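Search this site
Enter keywords

Emano Home Notes: Budgeting for a tidying robot

Most people who ask us about a two-armed household robot start with the purchase price. It is the easiest number to get and the least useful one by itself. These notes cover the other costs, and a few things to measure before you sign for a machine that will be picking up around the lounge.

Start with the jobs. Walk through the room at the end of an ordinary day and write down what is on the floor and what belongs on the couch. Cushions, clothing, wrappers and toys all ask different things of a hand. Clothing is the one to test first. A heavy knit folds over the fingers and can hide what is underneath, so ask the dealer to show you their machine with something thick.
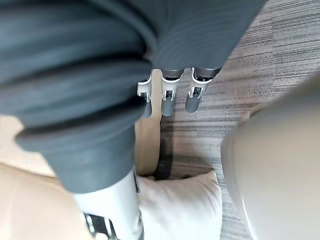

Grey ribbed fabric over the gripper fingers, close up.

Bring your own clothes to the demonstration if the dealer allows it. Showroom items tend to be light, new and the same colour all the way through.

Hands and fingertips

Fingertips are a wearing part. The Clitholm hands we priced use rubber tips sold in packs of 10, and one pack is $32. Budget for five packs in the first year if the robot works on carpet, fewer on smooth floors. Ask whether you can change the tips yourself or whether the machine has to go back to the shop. If it has to go back, ask who pays the freight both ways. In a regional town that can cost more than the part.

Measure the room

You need the clear floor in front of the couch, the height of the seat, and the depth from the front edge to the backrest. Reach is quoted in the brochure from the shoulder, so take off whatever distance the base has to stand back. A deep sectional is harder than a two-seater, and the corner seat is the hardest spot in the room.

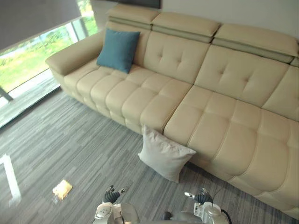
Write the figures on a sketch and take it with you. Mark the windows as well, and note which way they face. Strong daylight on the floor can be a nuisance for some cameras, and a roller blind is a cheap fix if you don't already have one. Put the blind in the budget now so it doesn't come as a surprise later.

Soft leather and vinyl need some thought. Ask what the fingertips are made of and whether they leave marks on pale upholstery. Rub a spare tip on a hidden part of the couch, wait a day, and look again. Check your contents insurance too. Ours wanted the robot listed as a separate item, and the excess for damage done by it was different from the ordinary one. 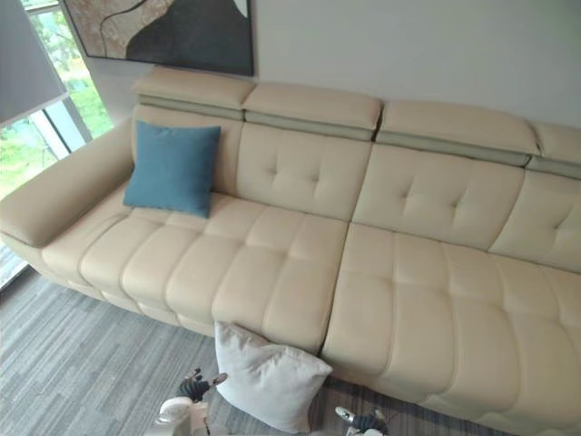
Get the service plan in writing. The Szekeres plan we were quoted was $977 a year, with software updates included and call-outs extra. The Prusent plan was cheaper but left out the wrists and cables. Neither is wrong for everyone. Add up what you would pay over five years under each and compare the totals, including the tips.

Questions for the dealer:

- Is there a loan machine while ours is being repaired?
- How long are spare hands kept in stock after the model is dropped?
- Does the warranty cover use on carpet?
- Can we return it if it won't fit past the furniture?
- What is the trade-in worth after two years?

Leave room at the ends of the couch. Side tables, lamp stands and anything with thin legs narrow the path, and whatever sits on top is there to be bumped. Allow for moving a table to the other wall, or swapping a light one for something with a heavier base. 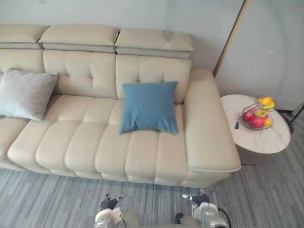

If the total is more than you want to spend, look at hiring before you look at a smaller model. A month's hire in September gave us a much better list of what we needed than any brochure did - and we crossed off two extras we had been ready to buy. Keep a notebook beside the charger and write down every job that had to be finished by hand. Take the notebook to the dealer when you go back for a final price.

Prices checked 1 Oct 2021, in dollars, tax included.

Contact us | © Emano Home Notes | Back to top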